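Torholm House Notes – June

Bathrooms first, then the shed

Quick one this month, everything is running behind. The downstairs bathroom at Torholm is open again. New seat and lid on the toilet, the Turnex one we all voted for, and the old cracked one has gone to the dump. Thanks to everyone who used the upstairs one for 2 weeks and only grumbled a little.

Few things to know. The seat is held by two bolts at the back, hand tight plus a quarter turn. If it starts to slide sideways, tell us, don't crank it. The little bumpers underneath do come loose with strong cleaner – so mild soap and a soft cloth please, and wipe round the bumpers too, thats where the grime sits. No bleach tablets.
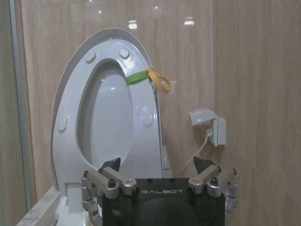 Outlet and cable

Leave the flip cover on the gray outlet alone unless you are plugging something in. The white cable stays plugged in. Mop around it, wring the mop out first. Hair dryers go in the hallway, same as before.

Green strap stays on the seat for now, yellow-orange loop too. Please don't take either off when you clean.

Wood-grain wall – dry cloth only, or barely damp. Someone used the scrub pad upstairs and it shows.

Cleaning list

New sheet is on the back of the kitchen door. Put your initials in the box when your done, not before. Seat up, wipe, seat down, floor last. Spare rolls are in the Nimeck box under the stairs, take one, not 9.

Next month: the shed, and the Mladenović shelving that still hasn't shown up. Bring gloves.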